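**Burgers for a crowd, do I toast the buns or not?**

Cooking for my sister's street party in Emholm on 27th May. Soft buns from Travedetti, the cheap ones. Last time the bottoms went to mush.
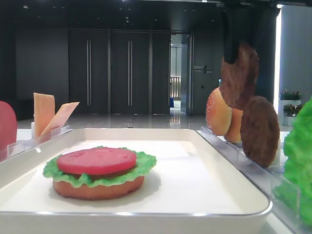
How far ahead can I toast them? An hour at most, cut side down in a dry pan, then leave them uncovered.

That's what the bag says anyway. Don't trust it. Anyone done this for a crowd? Also patties — make them the night before?
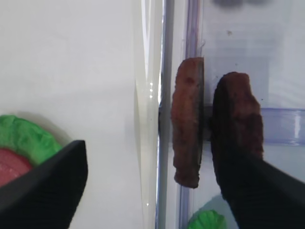
## Replies

**Ottó Fülöp**

Toast yes. Butter the cut side first, it keeps juice out. Patties the night before is fine, paper between, salt only when they hit the grill. Oven at 400 for the buns if you have lots,
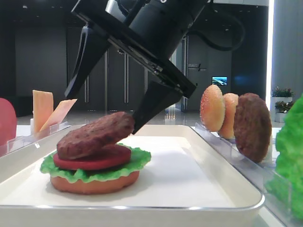

but watch them, they go from pale to burnt fast. Lettuce under the meat helps too. Cook beef to 160, I pulled mine at 158 in November and let them rest, thermometer caught up.

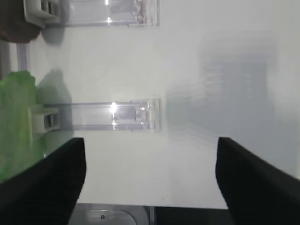 Bogdan says butter is a waste and mayo browns beter. Tried both, still butter.

**Hendetent**

just buy better buns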